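Handheld gripper work: revised house rules from Monday

The revised house rules for handheld gripper work take effect on Monday. They replace the two-page sheet that has been pinned up in the Stiralden office since last June, and they apply to anyone collecting demonstrations for Drenik, whether on our own premises or at a host site. Wanda Zieliński wrote the draft and most of the wording has stayed as she had it.

The old sheet was written when all of our recording took place in one locked room. Much of the work now takes place in lobbies, cafes and shared office floors, where other people have every right to be. The new rules are longer for that reason. They run to 14 numbered points, and the full text is in the shared folder under "Handheld". What follows covers the parts that have changed and the questions that came up during the comment period.

Consent and bystanders

Everyone who sits or stands within reach of the work table signs the short form before recording starts. A verbal yes is no longer enough, even from a colleague. The form now has a separate box for faces and a separate box for hands and clothing, and people may tick one and leave the other blank. If the face box is blank, the session goes to the masking queue before anyone outside the collection team opens it.

Several of you asked about people who pass through the background. The rule is that the host puts up a notice at each entrance to the area, at eye height, and that the lead walks over to anyone who stays longer than a minute or so and explains what is being recorded. If the person objects, recording stops and the take is deleted on the spot. The lead writes "deleted on request" in the log and nothing else. We don't record the person's name or what they looked like.

Children are not recorded. If a school group comes through, put the grippers down with the lens covers on and wait.

Screens and paper

A wide lens takes in far more of a room than the operator is looking at. In the last review, Wanda went through 814 takes from host sites. The most common finding was a screen left on near the work area, and the second was paper with handwriting on it. Most of the screens couldn't be read, but a few could.

From Monday, any tablet, phone or laptop that isn't part of the task is switched off or turned face down before the first take. If the device is part of the task, it must be signed in to a test account, with notifications off. Check it again after every break, as devices wake up on their own and messages arrive at lunchtime. Badges with names go in a pocket or a bag.

Sleeves, straps and cords

Clothing and carrying straps were the subject of the longest discussion. The old sheet said only "dress suitably", and people read that in different ways.
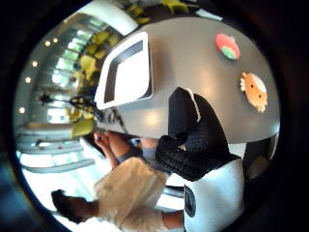
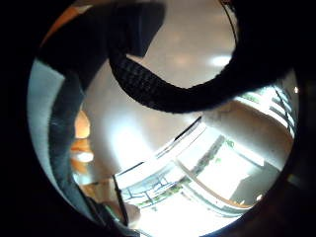 Handheld gripper work in a shared building: at the table, and with a strap across the upper part of the view.

The rule on sleeves is that they may be long, but they must end at the wrist and stay there when the arm is stretched out. Thick knits are allowed. Loose cuffs are taped or rolled. Anything with a drawstring at the wrist is out.

Cords and straps get a check of their own. Before the first take, the operator stretches the arm fully forward, fully down and across the body, and a second person watches for anything that pulls tight or swings free. Where a neck strap is worn it must have a breakaway clip. We had a comment saying that the clips open too easily. They are meant to open easily. If yours opens during normal work, shorten the strap before you think about changing the clip.

The lens needs a clear view of the tips of the gripper and the object being handled for the whole of the task. A strap that crosses the view for a moment on the way to or from the table does no harm. If it crosses during the task itself, mark the take "obstructed" and repeat it. Please don't trim the take to hide the problem. Bakos, who train on the data, would much prefer a marked take to a trimmed one, and they have asked us to say so in every newsletter until it stops happening.

Start and stop

Start recording with the gripper at rest on or above the work surface. Stop it before you stand up, turn around or hand the tool to someone else. This was in the old sheet too, in small print at the bottom, and it has been moved to point 3. Footage taken while the tool is being carried shows ceilings, upper floors and whoever happens to be there. It has no value for training and it creates work for the people who do the masking.

Carried footage that gets recorded anyway is to be labeled "transit" and kept apart from the task takes. It is deleted after two weeks unless the lead needs it to look into a fault. Do not delete it yourself on the tool. The counter has to match the log, and a gap in the numbering takes longer to sort out than a bad take does.

Light

There was nothing about light in the old sheet. Point 9 now asks the lead to do one test take facing the brightest side of the room and one facing away from it, and to look at both on the monitor before work begins. If the work surface is blown out in either, move the table or the operator. Do not move the host's blinds or furniture without asking. At sites with a lot of glass, the test is repeated after lunch.

The automatic exposure stays on. A few of you lock it by hand, and we understand why, but takes from locked tools have been hard to match up with the rest. If you think a site needs it locked, write to Wanda first and she will decide for the whole site.

Breaks and strain

The limit is 40 minutes of recording followed by 10 minutes with the tool out of the hand. That is shorter than before. The tool isn't heavy, but the grip is the same one all day long, and three people reported sore thumbs in the spring. Change hands where the task allows it. Time spent resetting the objects doesn't count as a break if you are holding the tool while you do it.

Report pain or numbness to the lead the same day. You'll be moved to labeling or resetting for the rest of the shift at the same rate of pay.

Cleaning

Gloves and hand coverings are personal for the day and go in the marked bag at the end of it. Wipe the grips and the inside of the finger loops between operators. Use the wipes in the kit, as the stronger kind clouds the lens window — we have replaced two windows already this year. If you run out, Faden can deliver to a host site by the next morning. The order code is 2828.

What hasn't changed

The lead still has the final say on whether a session goes ahead. Host staff can still stop a session at any time without giving a reason. Takes still leave the site only on the encrypted drives, and the drives are still signed for by name at both ends.

Sign-off

Everyone on the collection list needs to read the full text and sign the last page before their next session. Leads should bring a printed copy to each host site and leave it with the front desk. If you are on a site where the old sheet is taped inside the lid of the tool case, please take it out and throw it away. We found both versions in the same case last week, and they disagree on the length of breaks.

Two points were left open. One is whether operators should wear a vest or some other marker so that the public can see who is recording. The other is how to handle sites that have their own cameras and their own notices, where people may think our notice is part of the building's. Both will be tried out at two host sites over the summer. Comments on either one can go to Wanda by email or on paper in the tray by the Stiralden office door.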